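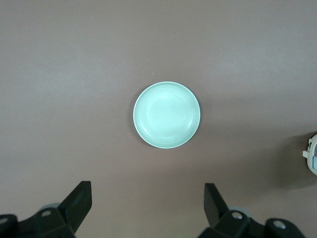

Small Kitchen Things, Page 6

Welcome to my gallery. My name is Quentin Gautier, and I collect small dishes and small kitchen pieces. I started with one bowl that I bought at the June market in Utmont, and now my list has 47 numbers. I am not an expert and I do not sell anything. I only like to put these things on a table, look at them well, and write down what I know.

On this page I show the pale green pieces. Many visitors have written to me about this color, and they do not agree on the name. My wife says mint. My neighbor says seafoam. In my list I write "light green" and I leave it so.

Number 14, the light green dish

The picture at the top of the page shows it seen from above. It is a round dish with a thin bright rim, and inside the wall there are fine rings that go down to the flat base. I like these rings very much. With light coming from one side they are easy to find, but under my kitchen lamp at home I almost do not see them, and I find them with my finger instead. The base takes the light and shines a little.

I use this form for small portions: some olives, a spoon of pickled radish, or the salt when we eat eggs. It is also good for sauce, but do not fill it too much, for it is shallow. I wash mine by hand with a soft sponge.

I looked for a dish like this for a long time. In the shop Tanasarn they had only white ones, and the seller wanted me to take a full set. In the end I found mine in Plekunitz, in a box under a table of old books.
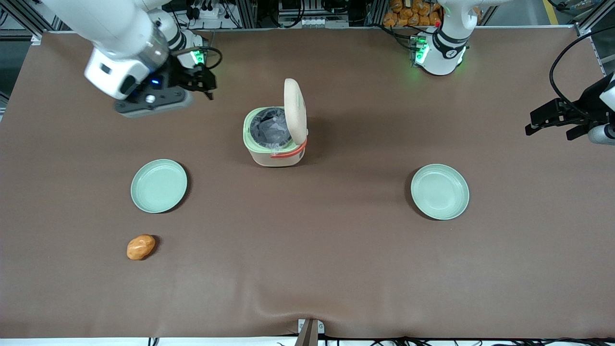 The rice cooker and two plates

A small rice cooker, cream-colored, with a pale green rim and its lid standing open. There is also a coral-red part along the front right side, and I think it goes nicely with the green. The two round plates have raised rims and are of the same light green family as the rim of the cooker. On the brown table these soft colors are very pleasant together.

For a table with two persons I would set it in this manner also, with the cooker behind and one plate for each. The rice is then close to both, and you do not need to stand up.

Notes for visitors

The page was last changed on 5/3/22. The counter says 1,068 visits, and I thank you for each of them. The next page will be about lids and covers, including the blue one from Radik that I promised to show. If you have a light green piece and know where it was made, please write to me in the guest book. I answer slowly, but I read all the messages.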